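Can I keep a sourdough starter going if I only bake once or twice a month?
Asked in Bread & Baking – 2,466 views

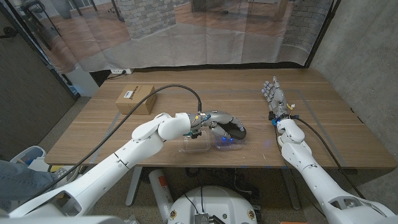
I started my first sourdough starter this spring and I am completely hooked! It's a 50/50 mix of whole wheat and white flour, the rise is great, and the first loaves were better than anything I can buy in Cledport. The trouble is that my work schedule is changing in July and I'll only have time to bake every second or third weekend. Feeding it every single day and pouring most of it down the sink feels like such a waste. I've switched to a clear plastic container, the squarish kind, so that I can watch the bubbles climb up the sides (best part of my morning). Can it live in the fridge between bakes? How long before it's really in trouble? And do I need a different flour for the cold? I've read so many different answers that my head is spinning.

Posted by Bira, 15 June 2022

3 answers

Teodoro Abella
Best answer

Yes, yes, yes, the fridge is your friend! I've kept mine cold for years and it makes wonderful bread. Two weeks between feedings is no problem at all, and I've gone well past a month when we were moving house.

What I do: the night before it goes in the fridge, I feed it a bit thicker than usual – one part starter, two parts flour, a little less than two parts water. Let it sit out an hour or two until you see the first bubbles, then lid on (not screwed tight, gas needs a way out) and onto the back of the bottom shelf. A stiffer starter eats its food more slowly.

When you want to bake on Saturday, take it out Thursday night. Pour off any gray liquid on top, or stir it in if you like a sour loaf. Feed it, feed it again Friday morning, and once more Friday evening if it still looks sleepy. It should double before you trust it with a whole dough. Mine usually gets there on the second feeding, but in winter our kitchen is cold and it takes three.

Same flour is fine. I throw in a spoonful of rye when I wake it up and it goes bonkers, but you don't need to buy a bag just for that.

As for the waste, keep much less of it! I only store a couple of spoonfuls. You can build up whatever the recipe wants on the last feeding. The extra goes into pancakes or crackers at our place, and the crackers disappear before they're cool. For the crackers: starter, a good glug of olive oil, salt, any seeds you have, spread as thin as you dare and bake at 360 until the corners go brown.

Throw it out if you see pink or orange streaks or fuzzy mold. A sharp nail polish smell just means it's hungry.

Peswood

I dried mine. Smear it thin on baking paper, leave it till it snaps, keep the flakes in a jar. Came back to life after 14 months, took five days of feeding. Good to have as a backup even if you go with the fridge.

Hollis

just buy yeast lol. but my sister does the fridge thing and her bread is really good so probably that

Comment from Bira: Thank you all!! Going with the fridge and drying a little as well. Teodoro, do you weigh the water for the thicker feeding or go by feel? And is that 360 Fahrenheit?

Comment from Teodoro Abella: Fahrenheit, yes, sorry! I weigh it when I'm being good. 20 grams starter, 40 flour, 30 to 35 water. With your whole wheat I'd go with the 35 – it drinks more.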